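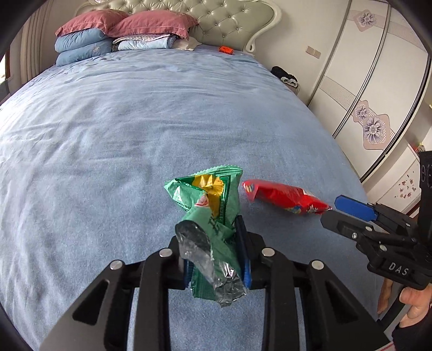

3. 침실 정리: 침대 위 물건 치우기

이 장은 Fultbridge 숙소의 침실을 정리하는 순서를 설명합니다. 먼저 침대 위에 있는 물건을 전부 확인하고, 그 다음에 이불과 베개를 만집니다. 초록색 봉지와 빨간색 봉지처럼 과자 봉지가 침대보 위에 있는 경우에는, 봉지를 가장 먼저 치우십시오. 봉지에 붙은 투명한 비닐도 같이 가져갑니다. 비닐은 얇아서 이불 사이에 들어가면 찾기 어렵습니다.

3.1 준비물

작은 쓰레기봉투, 바구니 2개(옷용, 소품용), 마른 천, 옷솔. 쓰레기봉투는 Jarnau 선반의 아래 칸에 있습니다. 다 사용했으면 물품 번호 1543으로 신청하십시오.

3.2 순서

1. 창문을 열고 방의 불을 켭니다.
2. 과자 봉지를 손으로 가볍게 눌러서 안에 내용물이 있는지 확인합니다. 뜯지 않은 봉지는 소품 바구니에 넣고, 빈 봉지는 쓰레기봉투에 넣습니다.
3. 뜯은 봉지에 과자가 남아 있으면 입구를 위로 향하게 잡고 옮깁니다. 침대 위에서 흔들지 마십시오.
4. 장난감이나 케이스 같은 작은 물건은 소품 바구니에 모읍니다. 베개 근처와 이불이 접힌 곳도 손으로 확인하십시오.
5. 옷은 한 벌씩 들어서 옷 바구니에 넣습니다. 주머니 확인은 세탁실에서 합니다(5장 참고).
6. 베개와 접은 이불을 의자 위로 옮깁니다. 바닥에 놓지 않습니다.
7. 옷솔로 침대보를 머리 쪽에서 발 쪽으로 쓸어 내립니다. 부스러기는 발 쪽에서 쓰레기봉투에 받습니다.
8. 침대보의 양쪽 끝을 당겨서 주름을 폅니다. 양쪽이 바닥에서 같은 높이가 되어야 합니다.
9. 이불을 머리판 앞에 다시 놓고, 베개를 그 위에 쌓습니다. 얇은 담요는 옆에 따로 둡니다.

참고: 이불은 긴 쪽을 먼저 반으로 접고, 그 다음에 짧은 쪽을 접습니다. 접은 면이 방문 쪽을 보게 놓으면 모양이 깨끗합니다.

참고: Anusham 객실의 침대는 폭이 좁습니다. 이불을 머리판 앞에 놓을 수 없으면 발 쪽에 놓아도 됩니다.

주의: 단추 장식이 있는 천 머리판에는 물이나 세제를 직접 뿌리지 마십시오. 마른 천으로 위에서 아래로 닦고, 단추 주위의 먼지는 부드러운 솔로 제거합니다. 단추를 잡아당기면 안 됩니다.

주의: 침대보에 기름 얼룩이 있으면 문지르지 말고, 종이 수건으로 눌러서 기름을 뺍니다. 그 후에 미지근한 물 250 ml에 중성세제를 조금 섞어서 천에 묻히고 가볍게 두드립니다. 얼룩이 그대로 있으면 침대보를 벗겨서 세탁실로 보내십시오.

3.3 마지막 확인

침대 밑과 벽 쪽 틈을 봅니다. 주인을 알 수 없는 물건은 봉투에 넣고 방 번호를 쓴 후에 보관함에 둡니다. 보관 기간은 21일입니다. 불은 방에서 나갈 때 벽 스위치로 끕니다.

이 장의 내용에 틀린 것이 있으면 Ruoxi Xia에게 알려 주십시오.
마지막 수정: 3월 26일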